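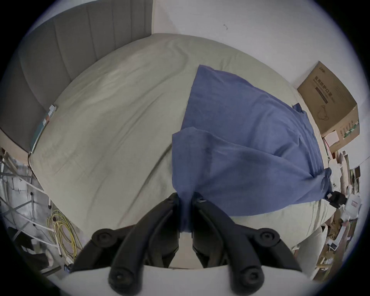

Will my old product links still work after I switch shopping carts?

They will if each old address has a redirect to the new one, and building that list of redirects is the job Gumitz does.

Gumitz

I wrote Gumitz when I moved my own shop from Candura to Dalsgaard and found that every single product address was going to change. Candura puts the category in the link, Dalsgaard doesn't, and the two of them can't even agree on what to do with an apostrophe. I started fixing the links by hand in a spreadsheet, got as far as the letter C and gave up. So now there's a script!

It reads two CSV files (the product list from your old cart and the product list from your new one), matches them up by SKU and writes out a redirect file you can upload. It never touches your live store.

What you need

Python 3, and that's pretty much it. No database, no account, no API key. Your two CSV files need a column called sku and a column called url. If yours are named something else — Candura calls the second one "permalink" in older exports — open settings.ini and change the names there, please don't rename them in the CSV or you'll be doing it again every time you export.

Running it

Put both files in the input folder, named old.csv and new.csv, then run:

python gumitz.py

You'll get three files in the output folder.

redirects.csv is the one you upload. It has the old path, the new path and the redirect type, always 301.

unmatched.csv lists the old products with no matching SKU in the new store. Do look at this one. Mine was full of discontinued stuff, which I pointed at the parent category, but there were also a few good sellers where I'd typed the SKU with a trailing space. Gumitz trims spaces as of version 2, so you should be spared that.

doubles.csv lists SKUs that turn up more than once in either file. Gumitz won't guess between them. Pick the one you want, delete the other row and run it again.

Uploading to Dalsgaard

The importer takes 200 rows at a time on my plan, so there's a split option that chops redirects.csv into numbered pieces:

python gumitz.py --split 200

Upload them in any order. If you see "path already exists" it usually means a page in the new store is sitting at the old address, and the page wins. Rename the page or drop the row, whichever hurts less.

Checking your work

Once the redirects are live, run:

python check.py

It visits each old link, follows the redirect and tells you if the page at the other end doesn't come back OK. It waits up to 15 seconds per link before calling it a timeout. On a big catalog this is slow, so start it before lunch. I made it slow on purpose (hammering your own store in the middle of a sale is no fun, ask me how I know).

Things it doesn't do

Blog posts, customer account pages and search result links are all ignored. Variants are treated as the parent product, so a link to the red mug lands on the mug page with whatever color shows first. I'd like to fix that one and haven't worked out how. If your old store used query strings in place of paths, set keep_query to yes, but only Poonam Bhatt has tried that on a real shop and she had to tidy a few rows afterward.

Poonam also wrote the Flardale support, which is in the flardale folder with its own settings file. Flardale wants tabs in place of commas and no header row. I don't have a Flardale store so please send questions about it through the issues page, where she'll see them.

Changes

29 November 2021: trims spaces around SKUs, handles apostrophes and accents in old links, adds --split. Settings files from the April release still work, though you'll get a warning about the missing keep_query line. Add it or ignore it.

License

MIT. Back up your existing redirects before you import anything.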